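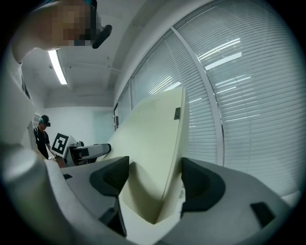 Tuesday, Wendley room, after lunch

Table session today, and I had a great time with it. Goal was to settle which notebook goes on the writing table for the Clullgate set, and what else can live up there without crowding it. I've been putting this off since the shelf arrived from Manalo and I'm glad I finally got to it.

Blinds stay closed. I went back and forth on this last month, but the cream paper looks so much nicer without the glare from the parking lot, and the ceiling tubes are plenty to write by.

Paper notes: the stock from Bistham is lovely. 124 pages, sewn, and it lies open flat on its own once you've pressed the middle down a couple of times. The old glued ones (still 17 in the cabinet, help yourselves) spring shut the second you let go. I did the press-and-release thing way more than I needed to, just because it's so satisfying — the spine gives a tiny crackle the first time and then never again.

Next I tried it open on the white table with the flower spray lying behind it. 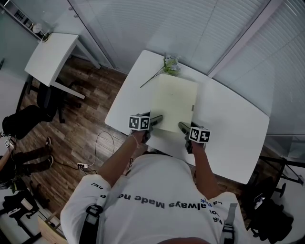 Notebook open to blank pages, flower spray toward the blinds.

Really happy with this layout! The pale blossoms go well with the cream pages and the long stem fills the table without getting in the way of a writing hand. I want to try it with the stem pointing the other way too, and maybe in a short glass, though a glass next to an open notebook makes me nervous.

Table height is 71 cm, measured twice. Good for standing and leaning in, a little low for a long stretch of writing on your feet. Rounded corners are a big plus in a room this tight.

To do:
- order more of the Bistham stock, plain only, no ruled
- move the glued notebooks to the bottom shelf
- wipe the blinds, top slats first
- look for a second flower spray, same colors if they still have them

Leaving the table set up overnight, please don't stack mugs on it.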